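Last updated: Jan 30, 2021
Reading time: 5 min

Postholm 5 is out, and our sidewalk planner finally knows how to wait

FOR IMMEDIATE RELEASE

I've been writing these release announcements for Niston since our very first planner shipped, and I usually try to sound like a company. My coworkers tell me I'm bad at it, so this time I'm just going to tell you what we made and why I'm so happy about it!

Postholm 5 is available today. It's the new version of our planning and perception software for small delivery robots, the kind that roll along a sidewalk at walking pace with somebody's groceries or a box of printer toner inside. We don't build the robots. We write the part that looks at a stretch of pavement, works out where the open space is, guesses what the people on it are going to do, and picks a path. Customers put it on their own hardware (wheels, legs, we have one team using tracks) and connect it through the same interface we've had since version 3.

The big change is in how the planner handles people walking ahead of it. Older versions treated a pedestrian as a moving obstacle with a bubble around it. If the bubble was in the way, the robot went around, and if there wasn't room to go around, it stopped and recalculated, then stopped and recalculated again. Anyone who has watched a robot do this outside a coffee shop knows how silly it looks. It rocks back and forth like it forgot its keys.

Postholm 5 has a follow behavior. When someone is walking the same way at a reasonable pace, the planner can settle in behind and stay there, with a gap that grows and shrinks depending on speed and sidewalk width. It will still pass if there's plenty of room and a clear reason to. Mostly, though, it hangs back, and the whole trip gets calmer. Across the 748 simulated routes in our release suite, full stops caused by replanning dropped by 152 compared with the last version on the same routes. I printed that chart and taped it to my monitor.

We also redid shadows, and this one was overdue. A hard diagonal shadow from a building used to worry our ground segmentation no end, especially where it crossed the joints between slabs. The old model would see the dark side as a drop or a different surface and hug the bright side, even if the bright side was where the street furniture was. The new one is trained on far more lighting conditions, and it looks at depth and color together before it decides that a dark edge means anything. It's slower per cycle by a hair, and we think that's a fair trade.

Nearly all of this work happened in Zulley, our simulator. Zulley renders whole city blocks with curbs, glass storefronts, hydrants and the rest, and we can move the sun, add walkers and rerun the same block as often as we like. Our downtown corner is the one I know best by now. It has a concrete overhang along one side, big dark windows that reflect the street, a red hydrant up near the curb, and a walker headed off down the block along the building line. Between the reflections and the shadow, it gives perception plenty to chew on before the planner even gets its turn.
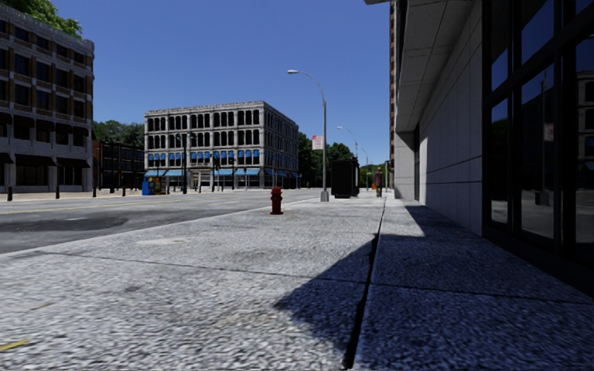

Bachmann, a delivery operator that tried the beta, told us the follow behavior was the first thing their dispatch desk noticed, and that they'd stopped getting calls about robots "dithering" on narrow blocks. They also said they wanted the following gap to be adjustable per neighborhood, and that having one setting for a whole fleet was going to be a problem for them.

They were right about that second part, so we fixed it before release. The gap, the passing threshold and the maximum wait are now all set per zone. You draw a zone on the map, you pick your numbers, and the robot picks them up the next time it checks in. If you don't draw anything you get our defaults, and those lean toward patience.

A few smaller things that I want to mention because people worked hard on them:

The replay tool can now scrub backward. I know! It should have done that years ago. You can load a log, stop at the moment the robot made a choice you don't understand, and step back through the candidate paths it threw away, with the cost of each one listed next to it. Our support folks have been using an early build since June and have threatened to quit if we ever take it away.

Reflections in glass get their own label. Before, a tree mirrored in a shop window could show up as a faint possible obstacle somewhere inside the building, and while the planner never drove at it, it did spend time thinking about it. Now the perception side marks large panes as glass and tells the planner to leave whatever is "behind" them alone, unless a second sensor disagrees.

Poles and thin posts are tracked for longer after they leave view. Street lamps and signposts used to drop out of memory too quickly when the robot turned, so it would rediscover them and swing a little wide. The swing is mostly gone. You may still see it on very tight corners, and we'd like the logs if you do.

Configuration files from version 4 will load, with a warning. Files from version 3 won't, and the converter is in the tools folder. Please run it on a copy. We closed 237 tickets for this release and I'd rather not open the next batch with somebody's overwritten fleet settings.

What's still missing? Crossing the street, for one. Postholm 5 will bring a robot up to an intersection and hold at the curb, and it can hand control to a remote operator or to your own crossing logic, but it won't decide to cross by itself. We have an experimental crossing planner running in Zulley and it's promising on quiet corners. On busy ones it is still too timid to be useful, and I'm not going to put a date on it here. Snow is also outside what we support. The ground model needs to see the ground, and we haven't got enough winter blocks built yet to say anything sensible about it.

Pricing is the same as version 4, per robot per month, and current customers get the upgrade as part of their plan. There's a free license for university groups that covers the planner, the replay tool and a set of Zulley blocks, including the downtown corner. The update takes about five minutes per robot over a decent connection, and it'll roll back on its own if the self-check fails.

If you'd like a demo, we're doing them by video call. We'll load up a block, let you place the walkers wherever you want, and you can try to confuse it. People get pretty creative, and we save the good ones as test cases (with permission, and with your team's name on them if you want the credit).

About Niston

Niston makes planning and perception software for robots that share sidewalks with people. Our products are Postholm, the onboard planner, and Zulley, the street simulator we test it in. Press questions and demo requests can go to the contact form on our site, and yes, I'm the one who reads it.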